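Ukimgate brings quiet cooling and fresh air to the Penside workshops

Shared building gets new heat pumps and ventilation ahead of the summer

Ukimgate, the heating and cooling installer, has finished fitting a new air handling and heat pump system at the Penside workshops, a former printworks now let out as small studios, benches and meeting rooms. The system was switched on in February and serves all three floors of the building.

Tenants at Penside have put up with a lot over the years. The top floor, under a shallow metal roof, regularly became too warm to work in by early afternoon, while the ground floor rooms on the north side needed plug-in heaters well into spring. The old rooftop unit cooled one half of the building and did very little for the other. It was also loud enough that people on the top floor moved their phone calls to the stairwell.

The new design splits the building into separate zones, each with its own controls. Two reversible heat pumps made by Uretti sit on the roof and provide warmth in winter and cooling in summer. Fresh air comes in through a heat recovery unit, so that in cold weather much of the warmth in the outgoing air is passed to the air coming in.

"We're delighted with how this one has come together," said a spokesperson for Ukimgate. "It's a lovely old building with thick walls, odd corners and hardly any ceiling space, and our fitters had to think hard about every run of pipe. Standing on the top floor with the fans going and being able to hold a normal conversation was a very good moment for the whole team!"

The work took in over 200 metres of new ductwork and 104 ceiling and wall grilles, all supplied by Cassim. Most of the ducts follow the line of the original ones, which meant fewer holes through the brickwork – a point the building's owners were keen on from the start. Where the old ducts could be reached and were sound, they were cleaned and kept.

Fitting was done one floor at a time, with the noisiest jobs finished before 9am. Tenants on each floor were offered desks elsewhere in the building while their own rooms were being worked on, and only the rear meeting room had to close completely.

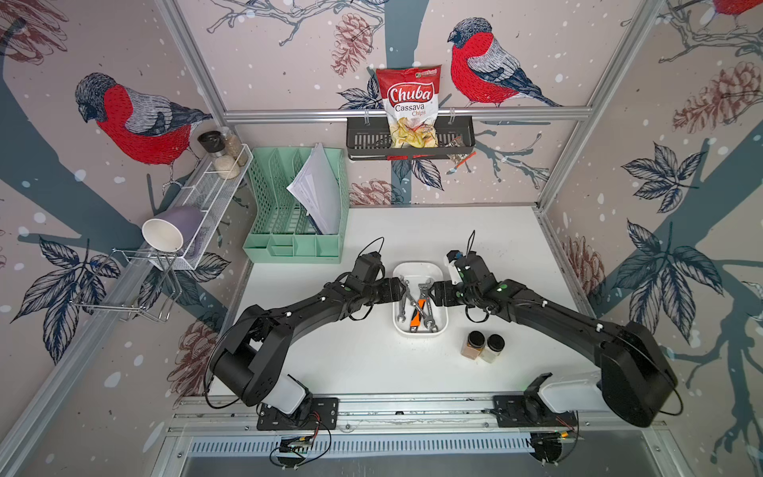

Getting air into the smaller bench areas called for more care than the open rooms. A strong stream of cold air aimed straight at a work surface is unpleasant to sit beside, and it can lift papers and light parts. Ukimgate chose low-speed grilles that spread the air along the ceiling before it drops, and set the flow room by room. Partitions make a difference too: walls put up around a table, like the bullfinch and pinecone ones with the two black robot arms, can hold warm air in or keep fresh air out, so the team checked air movement at bench height as well as by the door.

Controls have been kept simple. Every room has a wall panel with a dial for temperature and a button for extra fresh air, which turns itself off after an hour. Filters can be changed from the corridor, without going into anyone's studio, and a light on the main panel comes on when they are due.

Ukimgate will return during the first warm spell to fine-tune the cooling on the top floor, and again in the autumn to do the same for the heating. Tenants who find their room too warm, too cool or draughty in the meantime are asked to leave a note at the Penside front desk, giving the room and the time of day.

About Ukimgate

Ukimgate designs, fits and looks after heating, cooling and ventilation in workplaces, schools and shared buildings. It takes on both new systems and repairs to older ones.

Ends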